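Open Day at the Drevora Robotics Hall: Frequently Asked Questions

Last updated 15/09/2026

When and where does it take place?
The hall is open to visitors from 11 a.m. Use the Górecki Street entrance. The loading entrance on the other side stays locked during demonstrations.

Do I need to register?
Yes. Capacity is 35 people per group, and the fire rating of the hall does not allow us to go over that. Registration closes when the last group is full. There is no waiting list.

Is there a minimum age?
Visitors must be 14 or older to enter the demonstration area. Younger children may stay in the lobby with an adult, where the same program runs on a monitor without sound.

What will be demonstrated?
Two stations. Station A is the Vallska arm opening and closing kitchen cabinets and drawers. Station B is the simulator used to train and check the same tasks before they are run on hardware. Each station takes half of the visit, and the groups then swap.

Is the arm controlled by a person?
At Station A the first run is teleoperated, so that visitors can see the reference motion. The later runs are autonomous. An operator holds the stop button throughout. A light on the base is amber for teleoperation and green for autonomous.

What happens if a run fails?
The operator resets the cabinet and starts the next run. Failed runs are logged the same way as successful ones and are not removed from the results on the wall display.

What does the simulator at Station B show?
A kitchen with cabinets, a counter and the gripper, drawn from one of several virtual cameras. Visitors can switch between cameras and change the door finish, the wall color and the starting pose of the arm. 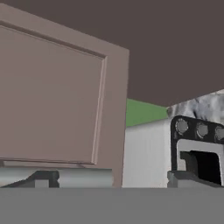 Why is simulation used for cabinet doors at all?
Door tasks depend on small differences in approach angle, and a simulator lets us repeat an approach with one value changed. The policy shown on the day was checked on 500 simulated starts. Close camera positions are included on purpose - with a raised-panel door filling the left side of the view and the black gripper bracket on the right, only a narrow gap is left for the wall and the marbled counter behind. A policy that relies on seeing the whole kitchen does poorly from there. Station B staff can load a wider camera for comparison.

Can I try the controls?
At Station B, yes. At Station A, no.

May I take pictures or video?
Yes, without flash. Flash interferes with the depth sensors at Station A. Tripods are not permitted inside the marked floor area.

Is the code available?
The task definitions are released under the project name Burance. The trained policies are not. A printed sheet with the download address is at the front desk.

Is the hall accessible by wheelchair?
Yes, both stations are on the ground floor. The viewing platform at Station A has a ramp on the left side.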